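Suha Yammine
January 22, 2019
2 min read

1/ Notes on humidity and stored paper, from a year of logging one room at the Brerndale map store. Mostly numbers, for people who keep old drawings at home or in a small office.

2/ Paper takes up and gives off moisture until it matches the air. The fibers swell more across their width than along their length, so a sheet changes size unevenly. A flat sheet held down on one side will cockle.

3/ A steady reading slightly off target does less harm than a good average with big daily swings. Look at the spread before you look at the mean.

4/ Our logger writes a reading every 14 minutes. That is over 100 a day, plenty for a room. Every 6 hours is too coarse and misses the heating cycle completely.

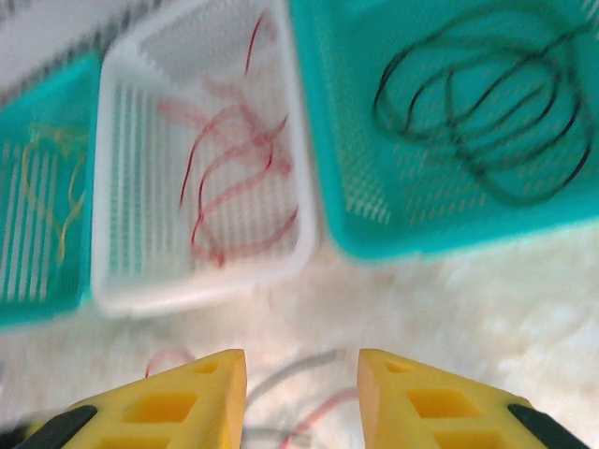 Yellow fingers, open. Cut-outs in both, black pads along the outer edges.

5/ Placement matters more than the price of the sensor. Ours spent its first month on an outside wall and read high all winter. Moved to a shelf at drawer height, it agreed with the salt test.

6/ Salt test: damp table salt in a bottle cap, sealed in a bag with the sensor overnight. It should settle near 75 percent. Write the error on a label and stick it to the case.

7/ July was the worst month. The Castellanos survey sheets sit in the bottom drawers, and those drawers lagged the room by days. A closed steel drawer full of paper is its own buffer.

8/ The store holds 3000 sheets. Re-foldering the Husemine set comes next, then the Gukby plans if the board stock arrives.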